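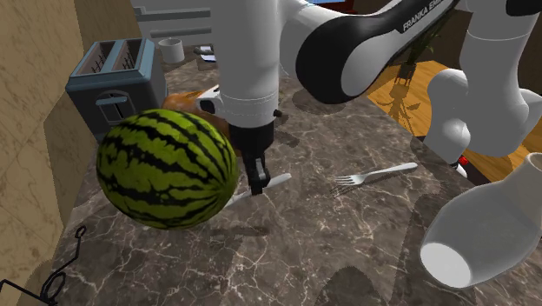
Bench notebook, Jerstead workshop
April, Sunday, started 2:10 pm

Stone sealer comparison, second round. Carrying on from the porosity notes. Question is still whether the solvent-based sealer (Avodel) holds out oil any better than the water-based one (Polishchuk) on the dark offcuts from the Stenirdale yard. First round was no use for oil. I wiped the drops too early and every tile looked the same.

Tiles
Same batch as last time, honed face, sawn back. Washed with plain water, dried in the oven on low overnight, cooled in the closed cabinet. Weighed after cooling. The tile marked C came out at 905 g, heavier than the others because the saw cut wandered. Left it in, since I am only comparing each tile to itself.

Application
2 coats each. Flooded on with a foam pad, left to stand, excess wiped off with cotton rag before it got tacky. The Avodel flashes off fast near the window and leaves a haze if you chase it with a dry rag. A rag damp with the same sealer lifts the haze. The water-based one is slower and more forgiving, but it beads at the sawn edges and needs working in with a brush.

Control tile got nothing and was handled the same way otherwise.

Cure
14 days on the wire rack, face up, not stacked. The can says less. I don't trust the can in this room, which runs cold at night.

Drop tests
Water, olive oil, red wine, lemon juice. Fixed volume from the pipette, watch glass over each drop to stop drying. Read the edge of the drop against the printed grid, then blot, then read the mark left behind once the face has gone back to room dryness.

Water: both sealed faces hold a tall bead. Control goes dark under the drop almost at once.

Oil: the solvent-based face shows a faint ring, visible only at a low angle with the lamp off to one side. The water-based face shows a filled spot, small but plain from standing height. Control has a wide stain that was still growing when I blotted it.

Wine: no mark on either sealed face. Slight shadow on the control, partly hidden by the dark ground of the stone.

Lemon juice: dull patch on all of them, sealed or not. That is etching of the calcite and has nothing to do with absorption. Worth repeating to anyone who asks, as customers mix the two up constantly. A penetrating sealer sits in the pores and leaves the polished surface open to acid.
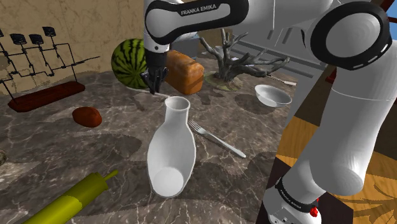 Veins

The light veins take up oil differently from the ground. On the control, the stain ran along a vein and stopped short in the dark part on either side. Under the loupe some veins are tight and some have an open hairline down the middle. The open ones need a separate pass with the brush before the first coat. Filling them with resin first is the other option — more work, and the resin yellows.

To do
Repeat oil on fresh spots with a longer dwell.
Put drops directly on a vein and well away from one, same tile.
Reweigh everything after blotting. Check the balance against the test weight first, it drifted last time.
Ask the yard for light-colored offcuts so wine and oil marks can be read without the side lamp.
Get a new lid for the solvent rag can. The old one no longer seats.

Watch glasses washed and racked. Stopped at 6:40 pm with the long oil drops not yet set.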